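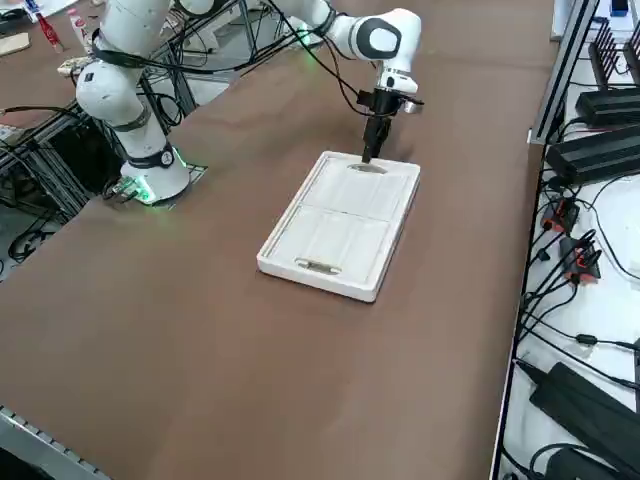

Figure 1. White tray with two panels and a handle slot at each end, on the brown tabletop.

3. The tray

Our group (Hanan Semaan, Timo Hamann and Widad Bitar) studied how easily everyday household objects can be carried and put away. This chapter treats the tray, which was the last object we chose, in May.

The tray is rectangular and white, with a raised rim. Its inside is split into an upper and a lower panel, and both have shallow grooves which run lengthwise. In the drawings we call these panels A and B. The handle slots are placed at the two short ends, and the colour of the table shows up very clearly against the white rim.

3.1 Questionnaire

We sent the questionnaire to 100 households in Kanaan and received 44 answers. The first question was what people carry on a tray at home. Most of them wrote cups and plates, but several persons use it as a fixed place for keys, mail and medicine, and they never carry it. We had not expected this answer, and we should have asked one more question about it.

The second question was about the handles. Many older participants prefer a slot that they can put all fingers through. One participant wrote that she always holds the rim instead, "out of habit."

3.2 Storage

Trays of this shape are usually stored standing on the long side, between the cupboard wall and the baking sheets. Oksana Zakharchenko, our supervisor, advised us to compare this with hanging storage. We made a sketch for a hook which fits the slot, see Appendix 3. The hook is not yet tested with a loaded cupboard door, and the measurements for it will be added to the table in chapter 4.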